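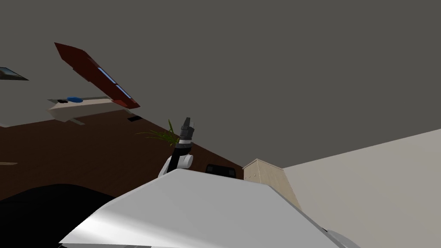 Comparing grippers in a simulator makes sense only if the simulator is allowed to give an unwelcome answer, Kibet Kaijage told staff at the Kusholm Institute in December, as the institute released the first results from its trial of end effectors for two-armed household robots. The remark was made during the question period and has since been taken up in the written comments on the trial, which will remain open through the spring.

The trial sets the Laltitz parallel gripper against the Erstead segmented gripper on the same simulated robot, in the same set of furnished rooms and under the same controller. It was run by the Mensah Laboratory, the institute's group for manipulation research. The two grippers are the final candidates for the laboratory's next physical platform, and the purchase decision was put on hold until the simulated work could be completed.

According to the laboratory's summary, each gripper was tested in 60 room layouts. The rooms include kitchens, living areas and offices, and the furniture was moved between layouts so that the robot could not rely on a fixed path to any shelf or counter. Tasks were drawn from the list the laboratory already uses for its physical robots: lifting a small object from a shelf, pulling open a cabinet door, passing an item from one gripper to the other, and placing an item on a surface without tipping whatever stood next to it.

Every layout was run with the arms starting from a range of positions, including raised positions in which the gripper points upward. These were added at the request of the controller team. In earlier work, the team had found that a planner tuned on arms hanging at the robot's sides often chose long and awkward motions when the arm began above shoulder height, and it wanted to know whether the shape of the gripper made the problem better or worse.

The results do not point to a single winner. The Erstead gripper completed more of the shelf and tabletop tasks, and its margin was widest on small objects placed close to a wall or to other objects. The Laltitz gripper did better on cabinet doors, where its flatter fingers held a narrow handle through the full swing of the door. Passing an item between grippers was the hardest task for both, and the laboratory considers the difference there too small to support a conclusion.

On raised starting positions the findings were clearer. The Laltitz gripper is longer from wrist to fingertip, and the planner rejected a larger share of its first proposed motions because the fingers would have passed too close to the robot's own upper arm. Most of these runs were completed after replanning, but the added time was enough to affect the overall ranking. The laboratory notes that a different planner might not show the same effect and that the result should be read as a statement about the gripper and the controller together.

A separate part of the trial dealt with camera placement. The laboratory compared a camera mounted at the wrist with one mounted on the robot's head, using each gripper in turn. With the wrist camera, the fingers of the Laltitz gripper covered a good part of the view during the last stage of a grasp. The Erstead gripper blocked less of the view but cast shadows in the rendered rooms that the object detector sometimes read as edges. The head camera avoided both problems and introduced another, as the arm itself came between the camera and the object when the robot reached across its body.

Several of those who submitted comments asked about plants and other items with thin or irregular outlines. The laboratory's reply states that such items are present in many of the layouts as background and that collisions with them were recorded, but that the simulator treats leaves as rigid. A gripper that would simply brush past a leaf in a real home is therefore counted as having struck an obstacle. The laboratory agrees that this makes the recorded collision rate higher than it should be and has published the rates both with and without contacts of this kind.

Other comments dealt with friction. Contact between a fingertip and an object is among the harder things to simulate well, and the values used for the finger pads were measured on new pads in a clean room. Worn or dusty pads can be expected to hold less firmly. One comment, submitted without a name, argued that the Laltitz pads lose their grip sooner under daily use and that the trial flatters them for this reason. The laboratory has replied that it holds no wear data on either product and that it will not adjust the figures on the strength of individual reports.

Kaijage returned to the matter in a longer written comment. It asks the laboratory to publish the failed runs in full, together with the position of both arms at the moment of failure, so that other groups can judge whether the fault lay with the gripper, the planner or the room. "A table of success rates tells a buyer very little about the kind of failure to expect," the comment reads. "An object left on the shelf and an object dropped on the floor are counted as the same thing, and in a home they are quite different."

The laboratory has accepted the request. The records for nearly 100 failed runs have been reviewed and sorted by cause, and the rest will follow as the review goes on. Of the causes named so far, the most common is a grasp attempted before the arm had fully settled. The controller team has since lengthened the pause before the fingers close, and the affected tasks will be run again with both grippers before any comparison is repeated.

In its own statement, the institute stressed that the simulated trial is one part of the selection process. Both grippers will next be mounted on a physical two-armed robot in the laboratory's test apartment, where a reduced set of tasks will be carried out under supervision. The layouts for that stage have been chosen from those in which the grippers differed most in simulation. The institute expects that some of the differences will shrink on real hardware, and it has asked the laboratory to report any that are reversed.

The physical trial will also cover matters the simulator could not address. These include the noise of the fingers closing, the time needed to change a worn pad, the routing of cables past the wrist, and the behavior of each gripper when power is cut while it is holding an object. Technicians will keep a log of all adjustments made during the trial, and the log will be released with the results.

Cost was left out of the first report. The institute explained that prices quoted by the suppliers depend on quantity and service terms and are not yet final. A comparison of purchase and maintenance costs will be prepared by the procurement office once the physical trial has ended. Neither supplier took part in the design of the trial or saw the results before their release, although each was asked to confirm the dimensions and closing force entered into the simulator. Erstead supplied a correction to the closing force, and the affected runs were repeated.

Groups outside the institute may request the room layouts, the task definitions and the controller settings for use in their own comparisons. The gripper models themselves are covered by agreements with the suppliers and must be requested from them. The laboratory asks that anyone repeating the trial keep the starting positions unchanged, including the raised ones, and report the version of the planner used.

Written comments should be sent to the Mensah Laboratory and marked with the name of the gripper or the task concerned. Comments on the camera study are being handled separately and should be marked accordingly. Replies will be posted with the comments on the laboratory's public page.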